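Untersetzer, überall Untersetzer

Eigentlich wollte ich im Juni endlich über den Balkon schreiben, aber der Balkon muss warten, denn ich habe die Schublade neben dem Herd ausgeräumt. Wer hier schon länger mitliest, kennt die Schublade. Sie klemmt seit dem Einzug, und man muss sie beim Aufziehen leicht anheben, sonst bleibt sie auf halbem Weg stehen und man holt sich blaue Knöchel.

Drin waren Backpapier, zwei Rollen Küchengarn, eine Gebrauchsanleitung für den alten Wasserkocher (der längst nicht mehr bei uns wohnt) und eben Untersetzer. Ich kaufe ja keine Souvenirs, das behaupte ich jedenfalls immer. Keine Magnete, keine Teller für die Wand. Aber ein Untersetzer ist so schön flach, der passt in jede Tasche, und gebrauchen kann man ihn auch noch. So kommt das eben zustande.

Die Holzuntersetzer habe ich bei Solik bestellt, als wir die neue Arbeitsplatte bekamen und ich in den ersten Wochen jeden Tassenrand persönlich genommen habe. Ich mag an ihnen, dass sie etwas Gewicht haben und liegen bleiben, wenn man die Tasse hochnimmt. Einmal im Jahr bekommen sie ein bisschen Öl, meistens dann, wenn ich sowieso die Brettchen einreibe, und danach riecht die ganze Küche nach Leinsamen. Der aus Rattan ist vom Flohmarkt in Punddale, da waren wir im Urlaub eigentlich nur zum Frühstücken. Er krümelt nicht und lässt sich gut ausschütteln, nur Kakao sollte man darauf nicht verschütten, den bekommt man aus dem Geflecht nie wieder ganz heraus -- fragt nicht.

Die geflochtenen aus Seil sind meine heimlichen Lieblinge. Den mit der bunten Stickerei habe ich in Mimville in einem winzigen Laden entdeckt, in dem es sonst fast nur Wolle gab, und ich bin zweimal daran vorbeigelaufen, bevor ich doch wieder umgedreht bin. Zu Hause lag er dann monatelang in der Schublade, weil er mir für den Alltag zu schade war. So ein Unsinn! Jetzt darf er raus, und wenn er einen Teefleck abbekommt, dann hat er eben einen Teefleck.

Und dann die Pfote aus Kork. Wir haben weder Hund noch Katze, sie war ein Geschenk, und ich habe sie anfangs ein bisschen belächelt. Inzwischen ist sie bei jedem Besuch als Erste vergeben, vor allem bei den Kindern.

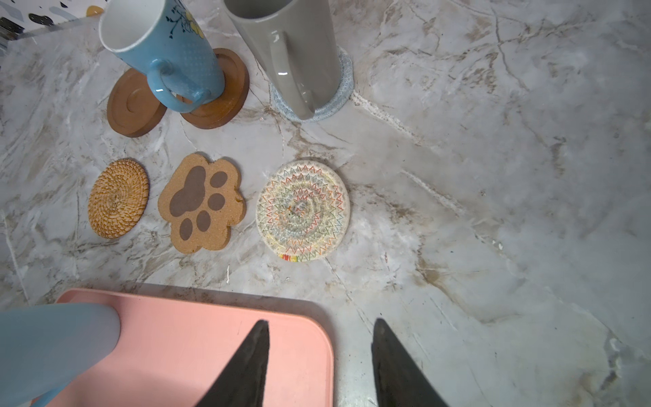
Einmal alle raus auf die Arbeitsplatte, die blaue und die graue Tasse durften auch mit.

Aussortiert habe ich am Ende 4 Stück, alles Pappdinger mit aufgequollenem Rand. Der Rest kommt in die flache Schale von Spanos, die bisher nur Schlüssel und Kassenbons gesammelt hat und die jetzt gleich neben dem Teeregal steht. Die Schublade klemmt übrigens immer noch, obwohl sie nun halb leer ist. Falls jemand von euch weiß, wie man so eine alte Holzführung wieder gängig bekommt -- Kerzenwachs habe ich schon probiert --, schreibt es mir gern in die Kommentare. Und der Balkon kommt dann beim nächsten Mal, mitsamt den Tomaten.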